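Saturday in the simulator

The Skuveck arm finally has a wrist camera in sim, and I've been grinning at my monitor since breakfast! Agnese Jaunzems helped me mount the virtual one on the gripper at the Lanard workshop, and we spent two evenings getting the angle to match the drawing for the real bracket.

The job is tube racks. I want the arm to close on a rack, lift it off the perforated board and put it down somewhere else – easy for a person, a real headache for my code. The one I'm testing with is eight by twelve, black on black, so the row numbers down the margin are my best landmarks. The close ones are big enough to work with. Farther down they go to mush.
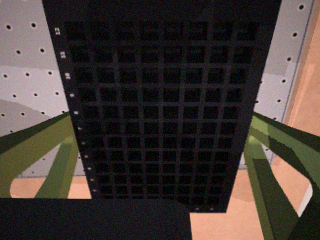
What's next

I'm up to 164 trial runs, and 106 of them ended in a lift I'd call clean. I love that number, even if the other runs were a parade of tilted racks. Valentin Văduva thinks I should render at a higher resolution before I touch the grip code again, and I think he's right. Then the green fingers get printed for real – 40 percent infill to start, and we'll see how they bend.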